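The App That Says It Will Fix Your Sleep

By the Trilerach features desk
2019-11-23
14 comments | 200 shares

Ottavio Lo Presti has a sleep app on his phone and wants it noted that he paid for it himself. He taught high school chemistry for nine years before he started writing about health products, and he still talks like a man waiting for someone to show their work.
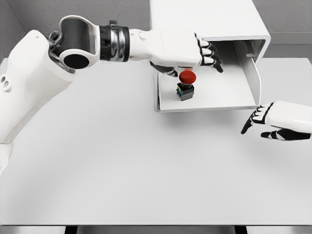 The app is called Gumden. It costs nine dollars a month and gives you a score each morning, out of 60. Why 60? Lo Presti wrote to the company to ask. "They sent me a very friendly letter about wellness," he says. "The word sixty was not in it."

We met at a coffee shop near his apartment in Tyagi, where he ordered a large black coffee at four in the afternoon and dared me to say something. He had slept badly, or well, depending on whom you believe. Gumden had given him a 51. "I was up at two with a leg cramp and up again at five because of the garbage truck," he says. "Fifty-one. I'd like to meet the guy who got a 30."

His complaint is with the claims more than the gadget. The ad says members "sleep up to an hour more." Lo Presti has strong feelings about the words "up to." "Zero is up to an hour," he says. "Losing ten minutes is up to an hour, if you want to be a pain about it, and I do."

Then there is the survey. Gumden's website says it heard from 3,067 members and that most of them felt more rested. I thought that sounded like a lot of people. He gave me the look I imagine his students got.

"Who answers a survey from a sleep app?" he says. "People who still have the sleep app. The ones who hated it quit in the first week and they're not opening that email. You could ask three million people that way and you'd still be asking the wrong ones."

He is no kinder to the rival, Wuten, which sells a pad that goes under the mattress. He used both in August, on the same bed, and wrote the scores in a notebook. Some mornings they agreed. On others one said he had slept like a baby and the other wanted him to see a doctor. I asked which was closer to the truth, and he shrugged. "I don't know. I was asleep."

I put it to him that plenty of people say these things help. My own sister swears by hers. He didn't argue, at least not right away.

"Maybe she goes to bed earlier now because she's paying to be told about it," he says. "Fine. That's worth something. But then say so in the ad – say we'll charge you until you feel guilty and turn off the TV."

Does he have any advice for bad sleepers? Not much. He thinks people who are truly worn out should talk to a doctor before they talk to a phone. He keeps his bedroom cold. He stopped reading the news in bed, and he can't say whether that did anything, as he also bought new curtains that week.

He plans to keep Gumden through the end of the year, mostly to see whether it ever gives him a full 60. His best so far is a 58, on a night he fell asleep on the couch and left the phone in the bedroom.

Last updated 2 days ago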